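Do Phone Curfews Keep Students Safer Online? A Look at the Geromville Pledge

Introduction

Our school asked families to sign the Geromville Pledge in the fall. The pledge says that students will hand over phones at 9 p.m., share their passwords with a parent, and install a monitoring app called Grellent. The letter sent home claimed that this would "sharply reduce" online harassment and contact from strangers. It gave no source. I wanted to find out whether the claim holds up, and I will say at the start that I doubted it.

What I did

I put a paper survey in the lunch room and in two study halls. It had eleven questions and no space for a name. I got 219 forms back that I could use. I also read the help pages and privacy policy for Grellent, and for Flolulari, the group chat service most people in my grade use.
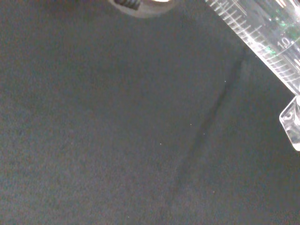 What students said

Most of the students who signed the pledge told me the curfew was followed for a few weeks and then dropped. Several had a second device, usually an old tablet. Of those who reported mean messages or being left out of a chat on purpose, the majority said it happened in the afternoon, between the end of school and dinner. A 9 p.m. rule does nothing about that.

Students who had been harassed were also less likely to tell a parent if they thought the phone would be taken away. This was the answer I saw most often in the comments box, and it worries me more than anything else in the results. A safety rule that makes people hide things is a strange kind of safety rule.

I can't prove the pledge made things worse. People who already had problems online may have been the ones whose parents signed first. My survey can't tell those two things apart, and neither can the letter.

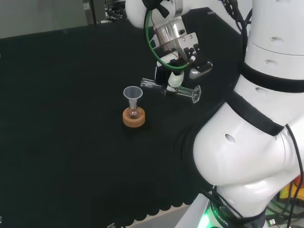

White robotic arm with a green light near its base.

What the app claims

Grellent says it scans messages against a list of over 2000 warning words. I am not impressed by the size of the list. Much of what hurts people in my grade uses no bad words at all: a screenshot passed around, a party everyone else was invited to, a thumbs-up on the wrong comment. A word list would miss all of it, and would flag song lyrics all day.

The help page also quotes a study by a company called Hämmerli, with 3000 families. I looked for the full study and could only find a one-page summary. It reports that parents "felt more confident" after using the app. Feeling confident is easy to measure.

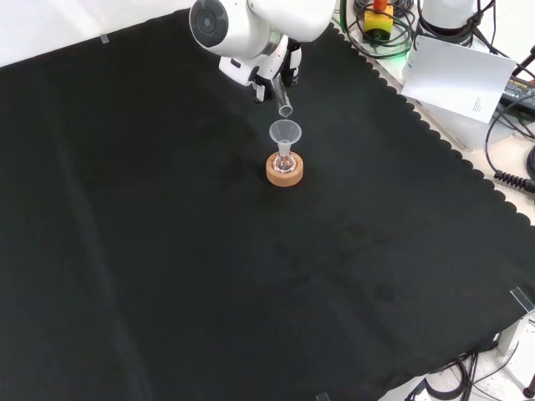
It doesn't tell us whether any child was bothered less. The summary also doesn't say how the families were picked, or how many quit before the end.

Flolulari does have a block button and a report form, but only a few students in my survey had ever used the form. Most said they never heard back.

What I would change

The school should ask students when and where trouble happens before it writes rules about it. It should promise, in writing, that reporting a problem won't cost anyone their phone. If it wants to keep recommending Grellent, it should ask for the whole study first.

Limits of this report

The survey was only at one school, and the forms left in the lunch room were filled in by whoever felt like it. Question 7 was badly worded, so I left it out. I would like to repeat the survey in May with a proper list of classes.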